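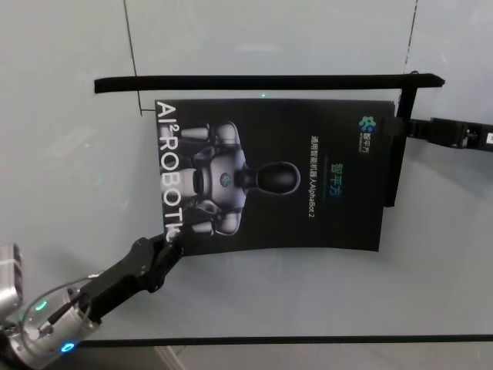 Abb. 1: Prospekt mit schwarzem Grund auf heller Tischplatte, oben die schwarze Leiste

Projektbericht: Drucksachen ordnen und ablegen
Morena Gentile, 28. Nov. 2024

Aufgabe im Projekt Jullari war es, eine Sammlung von Messeprospekten zu sichten und so abzulegen, dass man einzelne Blätter wiederfindet. Der Karton trug die Nummer 3673 und enthielt 22 Drucksachen, davon 17 einfache Blätter. Der Rest war gefalzt oder geheftet.

Ein Problem war das Papier. Viele Prospekte lagen lange gerollt und wölbten sich auf dem Tisch. Der Prospekt in Abb. 1 biegt sich an der Unterkante nach außen. Er ist quer gelegt, die Schrift läuft also von oben nach unten: links der weiße Schriftzug „AI²ROBOTIC“, rechts die chinesischen Zeichen 智平方 und daneben „AlphaBot 2“. Beim Erfassen habe ich solche Titel in der Originalschrift übernommen.

Abgelegt wurde nach Firmenname, bei gleichem Namen nach Produkt. Große Formate kamen in eine eigene Mappe – gefaltet wurde nichts. Bei neun Stücken fehlte das Erscheinungsjahr, dieses Feld blieb in der Liste leer.

Offen ist noch die Beschriftung der Mappenrücken. Die Etiketten sind im November bestellt worden und noch nicht eingetroffen.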